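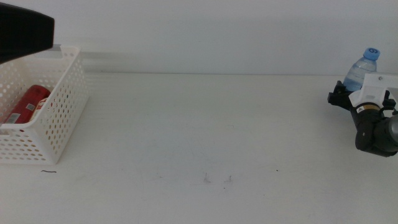 Fig. 1. A white plastic storage basket with punched walls, on a white tabletop.

Week 2 handout: holes, walls and how much plastic you need
Packaging and Everyday Goods, Almont evening course
26/06/2024

Right, last week I went on far too long about lids, so we're starting with walls. The question I left you with was why anyone would fill the side of a tub with holes, and a few of you said "to let the air in". Fair enough, and for vegetables or damp flannels that's most of the answer. But think about the money as well.

Take the Ivier tub we used in February. Solid walls, 320 grams. The punched version comes out 40 grams lighter, same footprint, same height. Over a year of lorries that adds up — I'll put the sums on the board and we can argue about them.

Now look at the basket in Fig. 1 and find the rim. It's solid all the way along the top edge we can see, and the corners are rounded. Keep both in mind for the exercise, as a sharp corner is where I'd expect a crack to start (I've got a shelf of broken ones at home, sadly).

Small round holes in rows are kinder to a wall than long slots. With slots you get thin strips, and thin strips bend. The Troris crate has slots, and I'll pass it round so you can squeeze it.

For next time: read the Waweru notes up to the part on moulding, then sketch a wall panel with 1,365 holes and work out the spacing. Any panel size you like, but write it down! Bring a ruler and a soft pencil.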